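Breakfast for the Whole Floor: notes for my talk at the Clenach residents' evening

Posted in August by the Howells House kitchen host
12 comments | 40 shares

Good evening, everybody, and thank you for coming down after supper. (Wait for chairs to settle. The back row always takes a minute.)

I was asked to talk about the breakfast table, and I said yes before I had thought about how much I have to say on the subject, so please bear with me. I have been setting out breakfast in the shared kitchen at Howells House for 12 years now, and before that I did it at a guest house in Grarov, where the kitchen was the size of a closet and the toaster lived on top of the refrigerator. I learned most of what I know from that refrigerator.

Start with the toaster, then, as it's what people ask me about. Two slots are plenty. I know that sounds stingy with a full house, and we did have a four-slot one for a while, a big Graketti that somebody's aunt passed along to us. It took up half the counter and everyone still stood waiting, only now they were waiting in a crowd. With two slots people make their toast, move along, and talk to whoever is next. I have heard more good conversations over a two-slot toaster than I ever heard over the big one.

(Pause here. Ask who has burned toast this week. Let them laugh.)

Where you put it matters too. I like it toward the back of the table with the cord running off to the side, well away from where people reach for cups. Leave the middle clear. I can't say this strongly enough — the middle of a breakfast table is for elbows and plates and the newspaper, and if you fill it up with jars at seven in the morning you will be moving jars until ten.
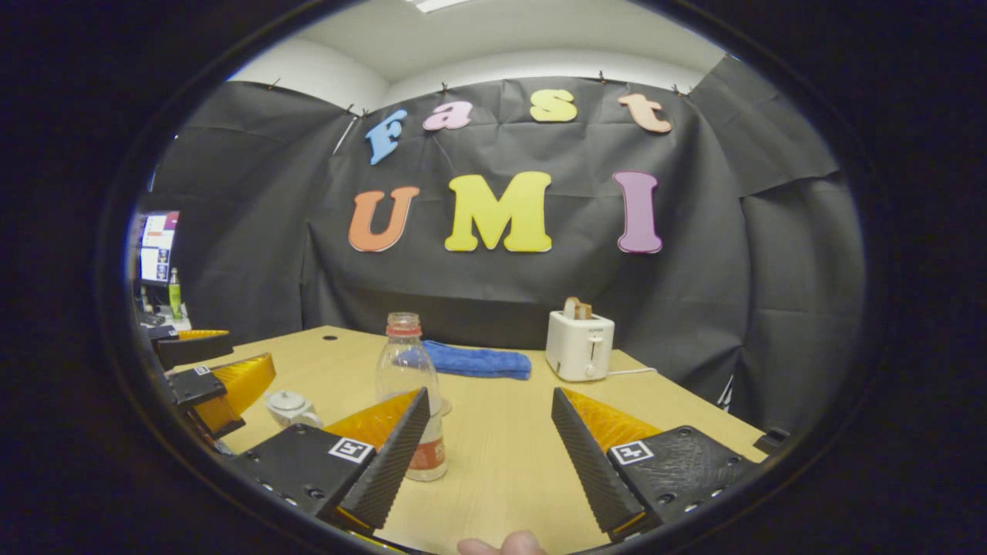 Now the teapot. I am partial to a small white one, and I will tell you why, though my sister thinks I'm being silly. A big pot goes cold before the second person gets to it, and then you feel obliged to drink it anyway so as not to waste it. A small pot gets emptied and filled again, and every filling is a fresh start. Get one with a knob on the lid that you can take hold of with a dish towel around your fingers. I had a lovely pot once with a flat lid and I never did get the better of it.

Towels next. Keep one on the table, folded flat, and make it a dark or a bright color. We used to have white ones and they looked sad by the end of the first week, what with the tea. Blue terry has been very good to us. It soaks up a spill in one go, you can set a warm dish down on it, and people seem to understand that it's there to be used. A nice linen cloth frightens them, and they'll go looking for paper instead.

(If time is short, skip the next part and go straight to questions.)

A word about bottles. Clear ones with a screw cap, please, so that whoever is on washing-up can see what's left without opening every one of them. Put the cap back on. I have put a note about this on the cupboard door and I'm aware that some of you have added drawings to it, which I have enjoyed very much.

Last of all, crumbs. Unplug the toaster, let it cool, carry it over to the sink and pull out the tray if it has one. Once a week is enough for us. Wipe the wood with a cloth that's barely damp and go along the grain, and dry it with the towel before the towel goes in the wash.

I have 5 spare teapot lids in a box by the door, all different sizes, if anyone has a pot at home that's missing one. Come and try them.

(Questions. Remind people that the kettle is on.)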